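Subject: Re: [brokness-kitchen] Sourdough going flat in the cold

On Monday one of the list wrote:

> Has anyone else's bread gone sulky since February came in? Same flour,
> same tin, same starter from the Brokness swap, and I keep getting
> something you could shingle a roof with. I leave it overnight like the
> recipe says. Kitchen is freezing by morning. Do I just wait until spring?

Oh, don't wait until spring! Mine did exactly this and I sulked along with it for weeks before I changed anything.

The recipe you've got (the Camenzind one, I'm guessing, everyone here seems to bake from it) was plainly written by someone with a warm house. Overnight in my kitchen does next to nothing. I now mix after lunch, put the bowl in the airing cupboard and leave it 6 hours, then have a look. If it's wobbly and a bit domed, in it goes. If it isn't, I go and watch telly and try again later.

The other thing is the starter. Feed it the day before AND the morning of. I was being stingy, and 50 grams of flour twice over made more difference than any of the fancy stuff. I use Broltico strong white for that and save the nice wholemeal from Rurnonetti for the loaf itself, as it's gone up again and I refuse to pour half of it down the sink.

I've put the whole cold-weather method up on my page, with the timings and my oven grumbles. The start of it is pasted in underneath for those who don't like clicking.
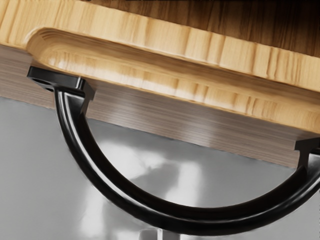
228 words · 1 min read

Winter bread wants an early start and a warm corner. Take the flour out of the larder the night before, so it isn't stone cold when the water goes in, and have the water itself a little warmer than you would in summer. Mix, cover, walk away. When you turn the dough out, go easy on the extra flour. A pale wooden board with a groove in it is handy for keeping the stray bits off the worktop, though I still find dough on my elbows.

(The rest is on the page, including what to do with a flat one. Breadcrumbs, mostly.)

Let us know how the next loaf goes, and does anybody have a spare banneton? Mine's gone mouldy.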